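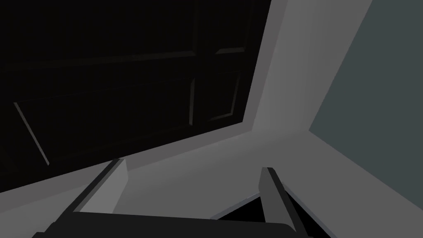
阅读时间:4 分钟

我有一个不太受欢迎的看法:借书这件事,应该允许人家不还。

先别急着骂我。我自己也是那种会在扉页写名字的人,小时候借给同桌一本漫画,回来封面多了一道折痕,我记恨了整整一个学期。所以我不是天生大方,是后来慢慢想通的,或者说是搬家搬累了,被迫想通的。

去年十一月我从城东搬到城西,装书的箱子最沉,搬家师傅放下第三箱的时候看了我一眼,那个眼神我到现在还记得。晚上坐在地上拆箱,我粗粗估了一下,差不多 1000 本。里面我真正读完的有多少?不敢细想。有几本连塑封都没拆,跟着我搬了三次家,每次都占着最好的位置,像供着一位从来不说话的远房长辈。

也就是那天晚上,我想起了 Boonmee Kamolrat。她是我以前的同事,借走我一本讲海岛植物的旧书,一直没还。我本来有点耿耿于怀,后来在她家吃饭,看到那本书摊在厨房台面上,书脊裂了,页边全是她用铅笔写的字,有的地方写着“不对”,有的地方写着“问妈妈”。我当时就觉得,这本书要是还在我家,肯定干干净净,然后一辈子没人跟它吵架。它在她那里过得比在我这里好多了!我还怎么好意思开口要?
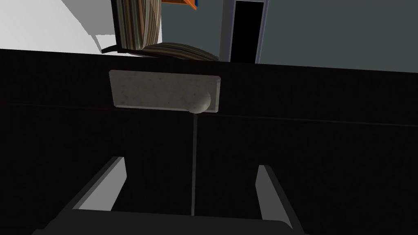

说回借书的规矩。很多人觉得书一借出去就得有个期限,到期提醒,提醒不还就绝交,我懂这种心情,毕竟谁也不想当冤大头。可是你想想书不借出去的时候是什么待遇。柜门一关,黑漆漆的一大片面板,凑近了才看得出一点点深浅,里面放的是绝版诗集还是旧电话簿,从外面看根本没区别。我现在越来越受不了这种“收藏”了。买的时候花了钱、花了心思,回家往柜子深处一塞,从此只有搬家的时候才见面,还要嫌它重。

我朋友 Corey Tuhiwai 坚决反对我这一套。他借书要登记,有一个专门的本子,谁、哪天、哪本,写得清清楚楚,逾期了他真的会打电话(而且是早上七点打!)。他的道理是,有借有还才有下一次,你放任别人不还,等于教大家不把东西当回事。我承认他说得有道理,尤其是那种借来的书还没看就转手借给第三个人的,我也生气。上个星期二我们又为这个吵了一架,吵到咖啡都凉了,最后他从我家借走两本书,还当场登记在自己的本子上,说替我记着。

不过我想说的其实是另一件事。我们对书的那种占有欲,有多少真的跟书有关呢?我观察自己,最舍不得借的往往不是最喜欢的,而是最能显得我有品位的。那几本厚厚的大部头,摆在客厅,客人一进门就能看到,借走了会空出一个洞。真正喜欢的书我反而到处塞给人,恨不得第二天就打电话问人家看到哪一章了。这么一想,我心疼的可能是那个洞,是客人进门时看到的那个“我”。承认这个挺丢脸的,但承认完了轻松不少。
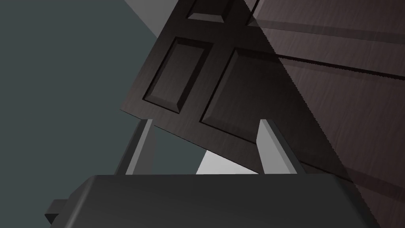 所以我给自己定了几条很松的规矩,松到 Corey 看了直摇头。有人签名送我的书不借,家里老人留下来的不借,写了别人隐私的不借。剩下的随便拿,拿走之前不用发誓,也不用告诉我什么时候还。我只有一个要求,看完了跟我说一句,好看还是难看都行,说难看我更高兴,因为可以聊很久。

实行到现在,走了 60 来本吧,回来的不到一半。回来的那些里,有一本夹着一张超市小票,买的是姜和牙膏,我把它留在原来那一页了。还有一本回来的时候不是我借出去的那本,借书的人把我的弄丢了,赔了一本新版,译者都换了。我一开始有点失落,后来拿着新译本重看,发现有一段我以前完全理解错了,错了十几年!要不是他弄丢,我大概会一直错下去。

当然也有纯粹亏掉的。有个人一口气拿走四本,然后就没消息了,朋友圈倒是天天更新,今天爬山明天烤肉,就是不提我的书。我偶尔看到他发照片,会放大看看背景里有没有那几本的影子。你看,大方归大方,小心眼也还在,我没打算装圣人。

有读者可能会问,那干脆捐掉不就行了?我试过,送过两箱去旧书点,感觉不一样。捐出去的书去了哪里我不知道,借出去的书,我知道它在谁家,在床头还是在厕所,有没有被小孩画上胡子。它把我和那个人连着,细细的一根线,可能几年都没人去拽,可是一直在那儿。Boonmee 现在住得很远,我们一年也聊不上几次,每次聊起来,她第一句总是:“你那本书我还留着呢。”

我说你留着吧,下次我去你家看,顺便看看你又在旁边骂了它什么。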